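### 4.2 Collection of the Demonstrations

All demonstrations were collected on one table with two arms. The table is covered with brown paper, and a grid of dark blue tape is put on it. The grid is not used by the policy as an input. We use it only for placing the objects before each trial, so that a start configuration can be written as a pair of cells and repeated later by another operator. In our earlier work (Ametepe and Caputo) the start positions were chosen freely by the operator, and we found that most of them were near the center of the table. The learned policy was then weak at the far cells, and this weakness was not visible in the reported success rate.

In the present study, the operator receives a list of start configurations from the Cornari scheduler. The list is drawn before the session and it is the same for all operators. The task is to pick a small cube and release it inside an open bin. The color of the cube to be moved is given in the instruction text, and the other cube stays on the table as a distractor. Both the cubes and the bin can change position between trials. The bin is allowed to lie across a grid line, because we did not want the policy to learn that the bin always fills the same cell.

We collected 567 demonstrations with 5 operators. From these, 40 were kept apart for validation and were never used in training. A demonstration was removed before this count if the operator pressed the emergency stop or if the cube left the paper. We did not remove demonstrations with a failed first grasp when the operator recovered afterwards. Such recoveries are rare in the Histetti data, and we consider them useful for the far cells, where the arm is more extended and the approach is less precise.

Figure 3 shows the workspace with a green cube, a pink cube and the bin in place.

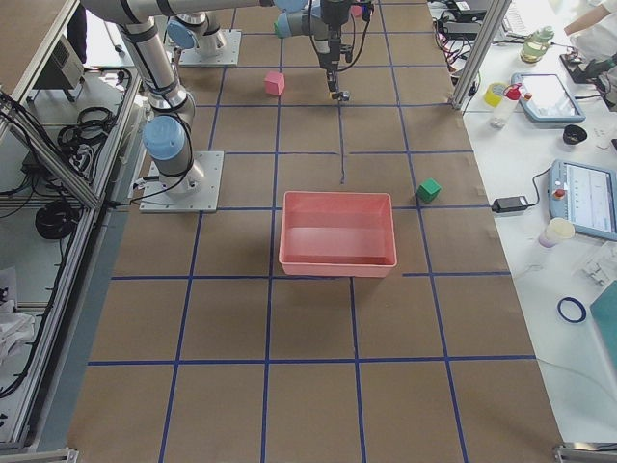

**Figure 3.** Workspace used for the bin task, with the tape grid and the two arms.

The validation set was balanced by distance and not by operator. We divided the grid into near, middle and far rows, and each start configuration was assigned to the row of the cube which has to be picked. With this division the result of each row can be reported separately, as is done in Table 2. We think that a single average over all rows hides the main effect of the method.

For the comparison with Foveo we trained both models on the same demonstrations and with the same image size. Training was repeated with 6 random seeds for each model. The pose of the bin was not given to either of them. One difference remains: Foveo predicts a single action at each step, while our model predicts a short sequence and executes only its first part. We therefore also trained a version of our model with single actions, called Nartey-S in the following, in order to separate the effect of the action sequence from the effect of the start configurations.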